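Workshop notebook, September 2021
Bench server rebuild, SSD swap and general grumbling about supply

Okay, picking this up from where I left it, which was with the old storage box in pieces and the lid leaning against the radiator. The replacement drives from Drunora finally landed. They were ordered back in March, so I'd stopped checking the tracking page months ago and had more or less planned the whole thing without them. Now I get to unplan it.

Quick recap for anyone reading over my shoulder. The bench server holds all our capture logs, the build cache and far too many old disk images. It runs a Brondent board that was already secondhand when we got it, and the array has been dropping a drive every so often. It rebuilds fine, but each rebuild takes longer than the one before and I don't love the noise it makes while it's at it.

First job was firmware. The new drives shipped with an older revision than the one on the Drunora download page, so I updated them one at a time on the spare machine before going anywhere near the array. The tool wants a full power cycle between drives. A reboot won't do it, and it doesn't tell you that, it just says the update is pending and sits there looking smug. Lost a good chunk of the morning before I pulled the plug out of sheer irritation and it came back with the right version. So: power cycle, please, and write the serial on the label while you're there.
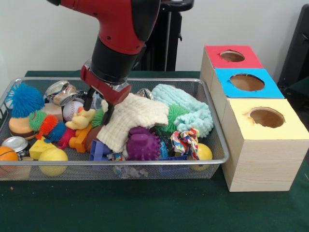

Arm over the toy basket, green spiky toy and yellow duck under the fingers.

Second job, thermals. I ran a sustained write on one drive with the case closed and it climbed to 70 degrees, at which point it throttled hard and the write rate fell off a cliff. With the case open it was perfectly happy. I moved the front fan down a slot, cut a baffle out of an old cereal box (very high tech, colour coordinated with nothing) and ran the same test again. Much better, no throttling over the whole run. I'll make a proper baffle out of something that isn't cardboard, but the cereal box can stay in for the time being. If you open the case, put it back the same way round, with the printed side toward the drives.

Rates, for the record. The old array was giving me 658 MB/s on big sequential reads on a good day, and I've kept that as the figure to beat. I haven't run the new one with real data on it yet and I'm not going to write down the empty-array number, because it's enormous and means nothing. Will fill in once the copy is done and the cache has settled.

Third thing, and this is where I got cross. The Brondent board has two storage controllers and they don't share bandwidth the way the manual says. Put all the drives on the first one and you get a traffic jam. Split them and it's lovely, except the second controller shares lanes with the network card, so then the network gets the hiccups. I tried three arrangements and the least bad one is the uneven split, with the boot drive moved over to the second controller beside the single data drive. Diagram is taped inside the lid. Please don't "tidy" the cabling!

I did price a newer board. Kornport has them listed, but the lead time is 15 weeks and they won't hold the price, so you'd be agreeing to buy something at whatever it costs when it turns up. I know everybody is short on controllers and the big cloud outfits get served well before a workshop like ours, fair enough, but that's a cheeky way to run a quote. Barua had one refurbished unit at a sensible price and it was gone by the time I'd finished my sandwich. I've put us on their notify list.
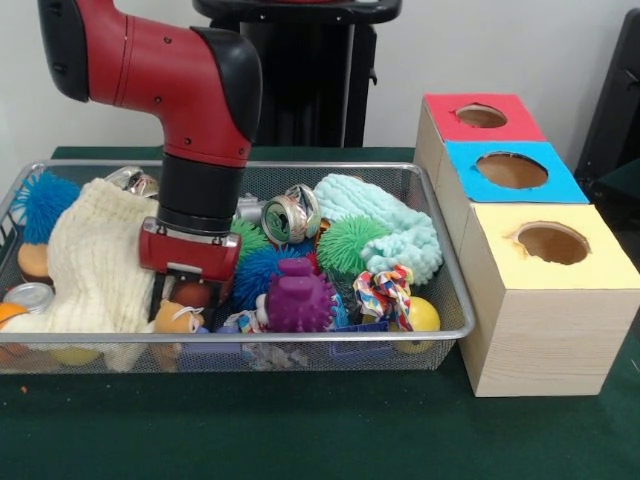
So we're staying on the old board through the winter at least, and I'd sooner spend the effort on making it dependable. The plan is to copy everything across overnight with checksums on, leave the old array untouched on the shelf until the checksums have been compared, and only then wipe it. I've set the copy to low priority so it shouldn't bother anyone who's logged in, but if your builds feel sluggish in the evening, that'll be why. Have a cup of tea or pause the job, the command is in the readme in the admin folder.

Odds and ends:

Spare SATA cables are in the grey drawer. The ones with the loose latch have gone in the bin, so if you find another, same treatment.

The UPS is complaining about its battery again. I silenced it. It still needs a battery.

The build cache was keeping every artifact since forever. I've set it to expire old ones, and if something you cherish vanishes, it's in the backup, come and ask.

Still to do: metal baffle, real read figures, labels on the drive sleds, and find out why the second fan header reports zero when the fan on it is plainly spinning.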